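Stop Buying Kids the Loud Stuff

Went to a birthday party in Okwood last weekend. Four year old, sweet kid. Seventeen presents on the table and I swear all but one of them needed batteries. By the time cake came out there was a plastic farm mooing in one corner and something in the other corner singing the alphabet, over and over, slightly flat. The parents looked wrecked. The birthday girl was under the table with the wrapping paper.

I've been grumpy about this for years so I'll just write it down.

Toys that do everything leave the kid with nothing to do. Press the button, cow moos. Press it again. Same cow. A smart kid has that figured out in the car on the way home, and then it goes in the bin with the others, and goes off at 2 a.m. when the cat steps on it. Anybody with a cat knows.

And the boxes! "Develops early reasoning." "Boosts language skills." Says who. My neighbor Areeba Dhanial taught preschool in Firton for most of her working life and she has a rule for shopping, which is to cover up the words on the box and see if you still want it. I tried it in the toy aisle in May. Put back everything I had in the cart.

Money comes into it too. Sixty dollars for a tablet-looking thing that isn't a tablet. It will not make it to the younger brother. The hinge goes, or the little battery door gets lost and somebody tapes it shut. Compare that to what your grandparents kept in a shoebox.

I know the pushback. Junaid Janjua gave it to me over coffee, pretty heated for a man with no kids in the house anymore. He says parents are tired, the singing toy buys you nearly seven minutes to make dinner, quit judging. Fine. Seven minutes is seven minutes, I've been there. I had the singing bus myself. But one of them buys you that. You don't need a whole shelf of them, and I'd bet the second one buys you a lot less. They cancel each other out — the kid runs back and forth and yells over both.

Also the grandparents. Most of this comes in through the grandparents (I am one, I can say it). We want the big box. We want the gasp when the paper comes off. Nobody gasps at a small present and so we keep buying large ones, and the living room fills up, and our own kids are too polite to say anythng.
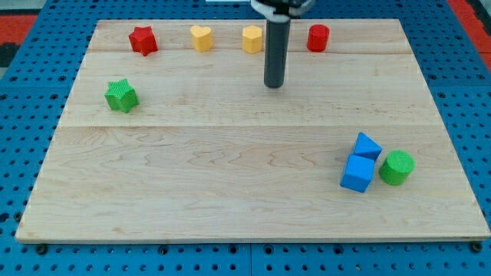 What I give now is blocks. Always blocks, any age, and I don't ask first. Plain wood toy blocks, a few shapes, a few colors, and a flat place to put them, like that pale maple board. You don't need a giant set either. Eight of them will get lined up in a row, stacked, knocked over, called a bakery, called a dog. The kid does the talking. Mine are still going after two grandchildren and there's a tooth mark in one that I'm pretty sure is my son's.

Do I think a law should be passed, no. Buy what you want. But if you're headed to a party this month, try a smaller package, and leave the batteries at the store. If the kid isn't impressed on the day, so what, they're four, they're full of frosting. Ask the parents again in May wich present is still on the floor.

And if you gave the flat alphabet thing in Okwood — I'm sorry, I know you meant well. It has an off switch. It's on the bottom, under the foot.

23 shares | 4 comments

Last updated Feb 2, 2022

Contact | © Efa Kemeys | Back to top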